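Thread: Budget for second gripper kit, replace or repair?

kerubo_t
31/03/2022
We have 2209 left for equipment and it has to be spent by July. Plendow quotes 2131 for a full hand-held gripper kit with camera. Repairing our old one is 508. Kerubo Tanui, Tindeo office

plendow_skeptic
Repair. A full kit leaves you nothing for mounts or storage cards.

ezequiel.ibarra
I'd buy. With one kit, everyone waits whenever it goes out for service. Before you sign, check the lens. Ours is very wide, and you get a lot of the room along with whatever you're working on. 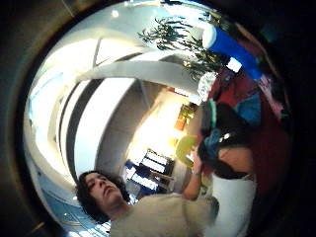
View from our gripper camera, indoors. Blue cylinder with the white cap at upper right.

kerubo_t
Do you lose much at the corners?

ezequiel.ibarra
All four go dark, and the right side too. We crop. Ask Plendow for sample footage.

plendow_skeptic
Cropping is more hours for somebody, and that isn't in the 2131. Cisneros rents kits for 28 a day. Repair yours and rent a second when you need it.

ezequiel.ibarra
Fine for a week. We rented from Kedel for a whole season and should have bought.

kerubo_t
I'll ask for the footage and a Cisneros quote for ten days.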